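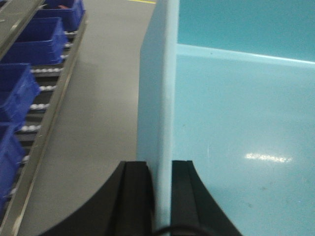 How do I keep score at a youth soccer match without missing half of the game?

Write down only goals, cards and substitutions, each with the minute and the shirt number, and leave everything else until the whistle.

I learned this keeping the book for Lomley under-13s, and I love it (my daughter says too much!). You need a clipboard, two pens and a watch you can start at kickoff.

Before the match
Draw a line down the middle of the page, home team on the left. Copy both lineups from the team sheets, numbers first, then names. Leave a wide margin for subs.

During the match
Start your watch when the ball moves, and let it run. A goal is G, a yellow is Y, a red is R. So "G 20 #9" means number 9 scored in the 20th minute. For a sub, write the player going off, an arrow, then the player coming on.

Own goals go in the column of the team that gets the goal, marked OG. I got this wrong in April against Druvico and Shona Carnegie, their coach, was very nice about it.

If you miss a scorer, put a question mark and keep watching! Ask the referee at halftime.

After the match
Add up the goals with the other team's scorekeeper before anyone heads for the parking lot. Both of you sign. Then copy it out neatly the same evening, while you can still read your own arrows.

Kavinda Sivakumar keeps our older books and is happy to lend one if you'd like to see a finished page.

Updated August 21, 2019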